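Chapter 8
Storing Parts and Materials

After reading this chapter you should be able to:
explain the difference between fixed and open locations
choose a storage level for an item based on how often it is picked
set a reorder point for a common part

Key terms: fixed location, open location, pick rate, reorder point, safety stock

Lensa Habte took over the stockroom at Zeleke, a maker of small pumps in the town of Lusholm, in December. The stock list showed 3218 different items. Many of them had not been used in years, and some of the most common seals were kept on the highest level at the back of the room. Workers walked the full length of the building to get them, several times in a shift.

Her first change was to the layout. Items used every day moved to the shelves nearest the door, and slow items moved back. She did not buy new racks or hire more people. The purchasing rules stayed the same until the following year, and we will return to them in Section 8.4.

A storage location is any place that can be named on a stock list. It may be a room, a rack, a shelf, or one tray on a shelf. The smaller the location, the easier it is to find an item, but the more records someone must keep.

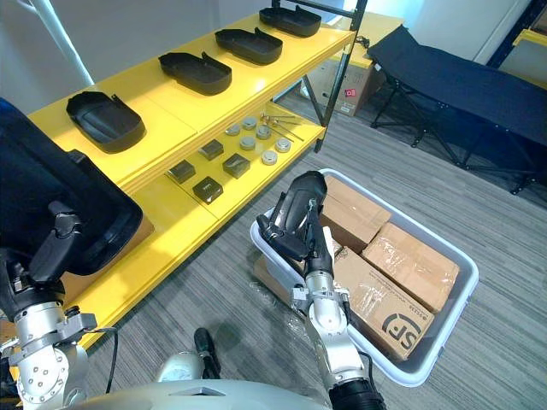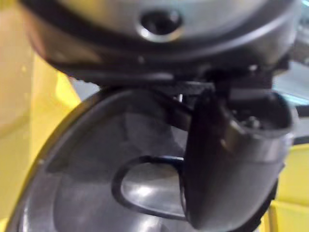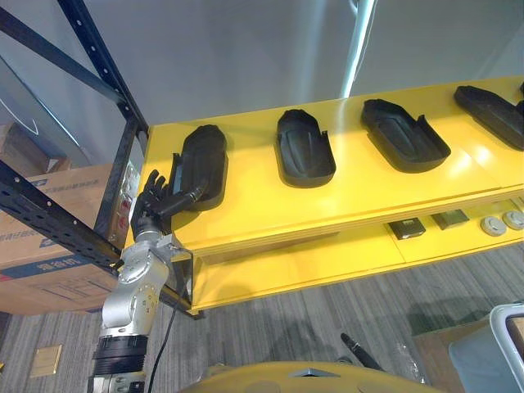 8.1 Fixed and Open Locations

In a fixed system, each item has one place and nothing else may be stored there. Workers learn the places quickly. The weakness is wasted space: if a shelf is reserved for 200 housings and only 2 are in stock, the rest of the shelf stays empty.

In an open system, an item goes wherever there is room, and its location is recorded when it is put away. Space is used better, but an item with a missing record can be very hard to find.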